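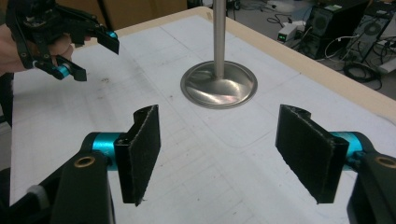

Valve standing on its head on the white table, stem up.

Histala intake valve, standard size - review
Reviewed by Emil Moser, 2025-06-30

I bought a set of these in April for an older four-cylinder I am rebuilding at home. The old intake valves had pitted faces and two of them had worn stems, so there was no point in cutting them again. Histala sells this valve singly or as a set. I paid 58 dollars for the set from Otside, shipping included.

Packaging

Each valve came in its own cardboard sleeve with a plastic cap over the stem tip. The sleeves were packed head to tail in a plain box. One cap had come off in shipping, but the tip under it was clean. There was a light coat of oil on everything, which wiped off with a rag. No paperwork apart from a slip with the part number, 3687. I would have liked the stem diameter and face angle printed somewhere. I had to look them up.

Finish

The head has a bright brushed finish and the stem is a duller gray. The change from stem to head is a smooth curve with no step in it, and I could not feel a ridge there with a fingernail. The dish in the head is shallow and even. I had one valve from the set with a small scratch inside the dish. It does not affect anything, but I noticed it.

A valve will stand on its head on a flat table without rocking. That is a quick first look for a bad one, though it tells you nothing about the face. For that you need a proper runout check.

Measuring

I checked the stems with a micrometer at the top, middle and bottom of the travel area. All of them were inside the range in my shop manual and they matched each other closely. Then I put each one in V-blocks with a dial indicator on the face. All but one ran well within the limit. The last one was near the edge of it - still usable, but I set it aside and asked Otside for another. The replacement took 3 weeks to arrive. Nobody argued about it, but 3 weeks is a long time with a head sitting on the bench.

Fitting

The stems slid into the guides by hand with the right amount of drag. I lapped the valves in with fine compound and got a continuous gray ring on every seat. The old keepers fit the grooves, so I reused them. Clean the compound off completely before assembly, including the underside of the head where it likes to hide.

Compared with others

Shaimaa Belkadi, who did the machine work on my cylinder head, normally uses Procházka valves. She let me measure a pair. The Procházka stems were a little more polished and the boxes had the dimensions printed on them. They also cost close to twice as much. For a race engine she would spend the money. For a street engine like mine she saw no problem with the Histala.

Good
Stem size consistent across the set
Clean curve under the head
Price

Not so good
No dimensions in the box
One valve near the runout limit
Slow replacement

I have not put many miles on the engine yet, so I can't say how the faces will wear. Compression was even across the cylinders on the first test. I plan to pull the cover and check the clearances again in the fall, and I will add a note to this review then.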